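The bin picker that learned to change its mind

By Eleni Perić

The first thing Beathag Semple shows me is a log file. I had driven two hours to watch an arm move, and for most of the first morning we sat at a desk scrolling through lines of text, and I had a wonderful time.

Semple writes planning software at Fosten, a small company that builds the layer between a camera that sees things and an arm that picks them up. Its product, Ultik, takes a depth image of a bin full of odds and ends, proposes places to grab, works out how to get the arm to each of them, and then keeps arguing with itself until the gripper closes. It is that last part I came for. Most picking software looks once, decides once and commits. Ultik looks, decides, starts moving, looks again and is quite willing to throw the whole plan away halfway down.

"Line 1280," says Semple, tapping the screen. "See it? It wanted the sponge. Then it got a better look at the sponge and went off it."

I love this line. It reads, in full, "candidate 4 dropped, wrist margin low, replan." A person reaching into a kitchen drawer does the same thing a dozen times a day without noticing (you go for the peeler, you see the knife, your hand swerves). Getting a machine to do it smoothly has taken Semple and her colleagues most of two years.

Why bins are mean

If you have never thought hard about a bin, it looks like the friendliest place in the world to work. It has edges. Things stay in it. The floor is flat. From the planner's side, though, a bin is a set of walls that get in the way of everything, and the closer an object lies to a wall, the fewer ways there are to reach it.

Picture an arm coming down on a small item in a corner. The fingers might fit, but what about the wrist? What about the elbow? Every joint has limits, and the pose that gets the fingers to the corner may ask one of those joints to turn past its stop. So the planner has to try the grasp from another side, or tilt the tool, or accept a grip on the far end of the object and hope it holds. Multiply that by every item and by every angle, and the search gets big very fast.

Ultik's answer is to be picky about what it spends time on. For each new image it generates 3000 possible grasps, quickly and not very carefully. A cheap filter throws out the ones where a finger would pass through a wall. A second filter asks whether the arm can get there at all. By the time the real motion planner wakes up, it is looking at some 30 candidates, and it can afford to be thorough with those.

"The early version planned everything properly," Semple says. "It was beautiful. You could go and make a coffee."

The filters were a gamble, she admits, and the team spent a long February arguing over how rough they could be. Too strict, and good grasps get thrown away before anybody has had a proper look at them. Too loose, and the planner drowns. They settled on a filter that is generous in the middle of the bin and fussy near the edges, with the change from one to the other tuned by hand. Semple would like to replace the hand tuning with something learned, and she talks about this the way other people talk about redoing the bathroom.

Cables, the forgotten limb

What surprised me most was how much of the code is about cables. In a textbook, a robot arm is a chain of rigid links. On a shop floor it wears its wiring on the outside, and the wiring moves.

Tomić, the module that deals with this, is the part of Ultik that Semple is proudest of. It wraps each link of the arm in a soft shell, a sort of padded sleeve that grows and shrinks with the joint angles. When the wrist turns, the sleeve on the wrist swells on the side where the slack will go. The planner is allowed to pass through the outer part of the sleeve if it pays a price, and never through the inner part. That price is the clever bit! A hard limit would rule out half the bin. A soft one lets the arm squeeze into an awkward pose when there is no better choice, and steers it away when there is.

There is no physics in it, or hardly any. An earlier attempt simulated each cable as a string of little beads, and it was slow and wrong in interesting ways. The sleeves are crude, quick and wrong in predictable ways, and Semple will take that trade any day. You can measure a predictable error, pad for it and get on with your work.

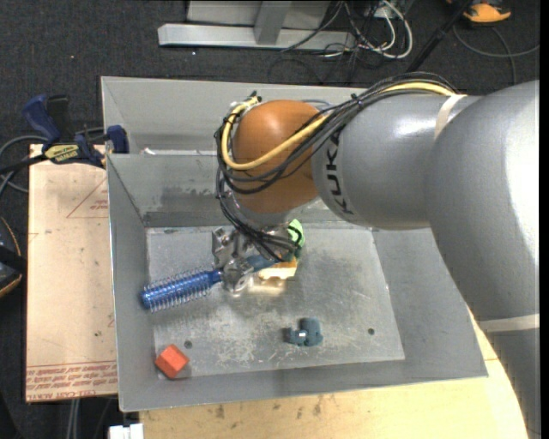
Grasp ranking is where all of this comes together, and where I finally understood what the log file had been telling me. Each surviving candidate gets a score built from a handful of terms: how well the fingers fit, how far the arm is from its joint limits, how much sleeve it has to push through, and how close the tool will come to the walls. Take the blue round hairbrush under the gripper. The bristled head ends close to the left wall of the bin, so a grasp out at that tip costs a lot in wall clearance, and the black cables draped over the side of the gripper are the kind of thing the sleeves exist to allow for. The handle offers clearer ground on that first count, but a light green object sits just to the right of the gripper, and a finger coming down there needs room as well. The planner has to weigh one crowd against the other. The orange-red block in the corner is a different puzzle, with the front wall right up against it, and Semple's scoring would most likely leave something like that for later and start with an item out on the open floor.

She lets me change the weights. I turn the wall term down to almost nothing, run the planner on a recorded image and watch the ranked list reshuffle itself into something reckless. Grasps I would never try with my own hand float to the top. I turn it up, and the list goes timid: everything near an edge sinks, and the software would happily leave those items there forever. Somewhere between the two is a setting that behaves like a sensible person, and finding it is less of a science than I had assumed. Semple keeps a text file of weights she has tried, with comments. One of them says "bold." Another says "no."

Seeing it think

The tool that made the tuning bearable is a viewer called Zurnberg, which began as a debugging script and has grown into the thing everybody at Fosten keeps open all day. It plays back a pick as a timeline. Drag the slider and you see every candidate alive at that moment, colored by score, with the dropped ones fading out and a note on each saying which filter killed it.

I could have played with it until dinner. There is real drama in watching a favorite lose its lead as a better depth image comes in, then recover when the runner-up turns out to need an impossible wrist angle. It also makes mistakes easy to talk about. Before the viewer, a failed pick was a number in a table. Now two people can point at the same instant and disagree about it, which they do, loudly, and often with their mouths full.

The viewer found a bug that had been hiding for months. Replanning was triggered whenever a new candidate scored better than the current one, by any amount at all. With noisy images the scores wobble, so the arm would start toward one grasp, swap to its near twin, swap back, and creep down in a series of tiny hesitations. On the timeline it showed up as a flicker between two colors. The fix was a small bonus for whatever plan is already running, so that a rival has to be clearly better before it takes over. It was one line of code – and Semple still looks pleased when she scrolls past it.

Still on the list

Shiny things remain hard. Depth cameras struggle with polished metal, and a bare metal bin can produce phantom surfaces that the planner dutifully avoids. Very small objects are hard as well, since a few bad pixels can swallow them. Semple's current project is a measure of doubt that travels along with each candidate, so the ranking can tell a mediocre grasp it is sure of from a great one it may be imagining.

She has a first version running on recorded images. It is slow, and it is far too cautious around anything dark, and when she opened the log to show me, the newest line said "candidate 2 kept, low trust, look again." We both leaned in to see what it would do next.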